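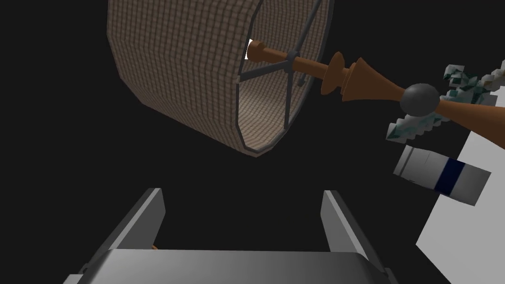

Hnat Ivanyshyn asked at sign-up whether members need their own robot. They don't. Everything in the Tadunia student club's fall project runs in simulation, and a school laptop is enough to follow along.

The club has 16 members this term, working in two teams. Joner team writes the grasp code and Espinoza team builds the rooms and household objects. Both teams share one project folder, called Clukance. 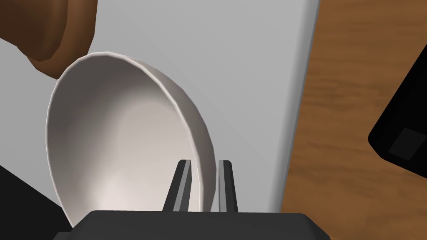

Bowl held between the gripper fingers, simulated view.

The grasp code is due first – members should have their part in the folder by Sunday. Please put your initials in the file name. Files without initials were hard to sort in August.
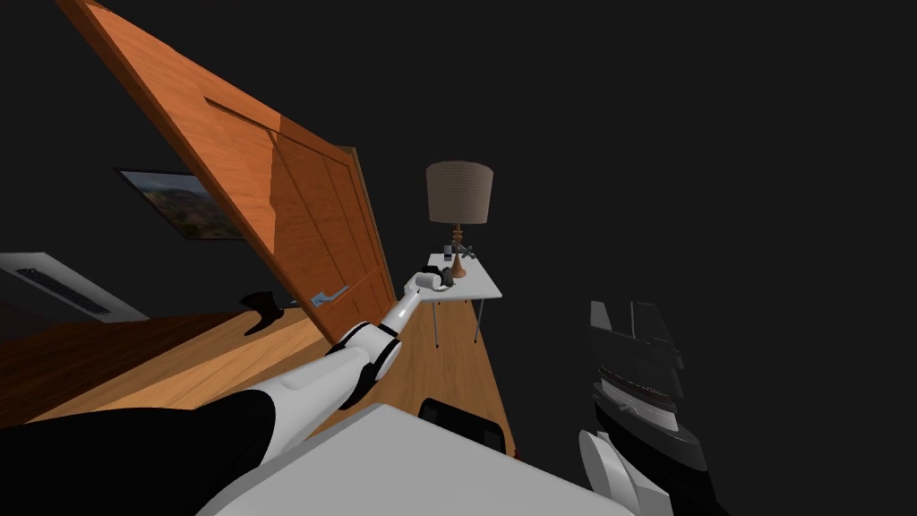

Espinoza team is still adding furniture and would like more small objects for the tables. Keep each model under 2000 faces, and check the scale before you upload. New members can join either team until the end of the month.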